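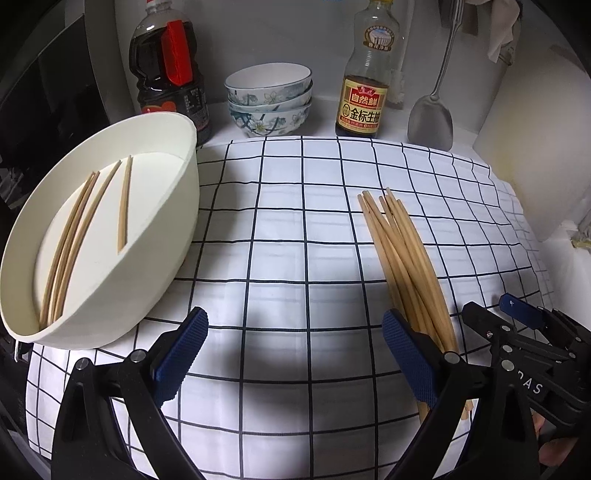 Chopstick stock, 31 July 2023. The wooden ones came back from the Pamurgate kitchen in a mixed lot and need to be gone through before they go out again to Trurnuvport. Sorting is done on the gridded cloth, with the cream-white basin on the left and the main bundle on the right. Tips point toward the middle of the cloth, squared ends toward the lower right. The bundle is loose and the sticks cross each other, so a pair has to be drawn out from the tip end or the ones on top slide. Four are in the basin, three of them close together on the left side and one lying apart.

Notebook | Entries | Materials | Bench | Search | Back to index

Criteria, unchanged from the last round:
- straight when rolled on a flat surface
- tip rounded, no splinter felt with a fingertip
- squared end not split
- no dark staining past the first 30 mm from the tip

Rejects go to the Lurkadow box for kindling. Do not put them back in the drawer.

Oil: two thin coats, wiped off after 20 minutes, then stood upright overnight. The first coat raises the grain on this wood, so a light rub with 1000 grit between coats. Did not bother with this on the previous lot and the tips felt fuzzy after washing.

The cloth is a better surface than the bare bench. Pale wood shows up well enough on white, and a bent stick is easy to spot against a printed line. Use the lines near the center – the ripples on the right side of the cloth will make a good stick look crooked. Iron it or tape down that side.

Basin is fine for size but the walls are tall and short sticks are awkward to pick off the flat bottom. A shallow tray would be quicker. Zerouali has one at 75 mm deep, still more than needed. Check the November order sheet for the low version.

To do: label the drawer, cut two new drying blocks, find the other tin of oil.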